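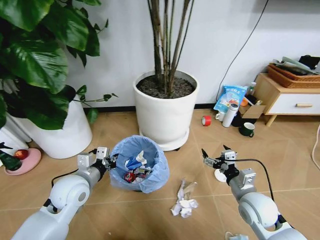

Rotton is a tidying project for people who share their rooms with a lot of plants. We started in Osturport with a handful of neighbors, and last round 86 households joined in, which still makes us grin! These are the questions that land in our inbox most often. If yours isn't on the page, write to us and we'll probably add it.

## Joining in

### What do I do in a Rotton round?

You pick one corner of one room, and you keep its floor clear for 3 weeks. It can be a tiny corner. Most people choose the spot where the plants live, and we love that, because plant corners collect everything: wrappers, paper, plant tags, dead leaves, the apple you meant to eat yesterday.

### Does it cost anything?

No. You need a bin and some bags, and you almost certainly have both.

### Can I start in the middle of a round?

Please do! Your three weeks run from whatever day you begin. The next group start is in July, for anyone who likes company.

## The bin

### What size works best?

Small. Smaller than you think. A little wastebasket fits between two big pots, and it fills up quickly, so it gets emptied before anything in there turns interesting. We've tried tall kitchen bins in plant corners and they always ended up behind the leaves, where people forgot them.

### How do I stop the bag from sliding down?

Fold it well over the rim, a good hand's width if the bag allows, and press the air out along the inside with your fingers before the first thing goes in. If the bag is much too big for the bin, twist the extra into a knot on the outside. Thin bags are fine for paper and packets.

### My bin looks full but it's mostly air. Any tricks?

Oh, this is our favorite question. Snack packets and wrappers are the worst for it. Flatten them, fold them in thirds and slide them down the side. Paper goes the other way: a loose wad takes up ten times the room of a flat sheet, so smooth it out and send it to recycling if it's clean. Tissues and greasy paper stay in the trash.

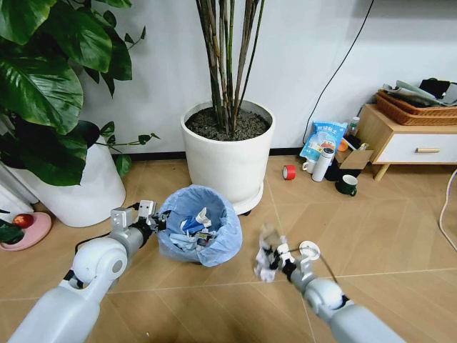 Cardboard scraps are worth pulling out too. Keep one box nearby for them and for the clean paper, and take it down when it's full. Check what your own town accepts, though — Osturport's rules won't be the same as yours.

### Can I put plant trimmings in the same bin?

A few dry leaves, sure. Anything wet or soft should go to compost if you have it. A bag with damp stems in it will smell by the weekend, and then you'll blame the plant, which isn't fair to the plant.

### Where should the bin go while I'm cleaning?

In the middle of the mess! Pull it right out onto the open floor, gather things into one pile in front of it and work from there. Put it back afterward. So many people leave the bin in its usual spot and walk back and forth with one wrapper at a time.

## The plants

### How do I clean around a pot I can't lift?

Saucers with casters. We can't say enough good things about them. Roll the pot out, sweep, roll it back, done. Check the wheels for hair and grit now and then, and go slowly over the grooves if you have a tiled floor. Tall plants wobble, so push from the pot and keep a hand near the stems.

### What about leaves that hang down to the floor?

Lift them gently with one arm and sweep with the other. Big heart-shaped leaves catch a lot of dust, so wipe them with a damp cloth first and do the floor last. The folks at Clinolska, who look after plants for half our group, do every leaf top and bottom and swear the plants look happier for it.

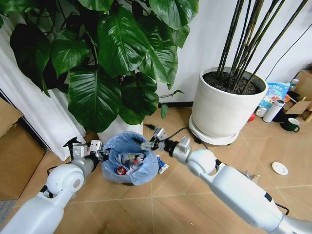
*Blue bag folded over the rim, with the big leaves just behind the bin.*

### Is it okay to keep other stuff on the floor there?

Yes, as long as it has a home. A dish is great for small things. Bottles and shopping bags leaning on the wall are usually on their way somewhere else, so give them a nudge.

## Meeting up

### Do you ever get together in person?

We do! We meet at Sầm, the tea place near the harbor, at 3 p.m. on the last day of each round. Bring cuttings to swap.

### Can I send in my story?

We'd be thrilled. Keep it under 200 words and tell us what you found behind the biggest pot.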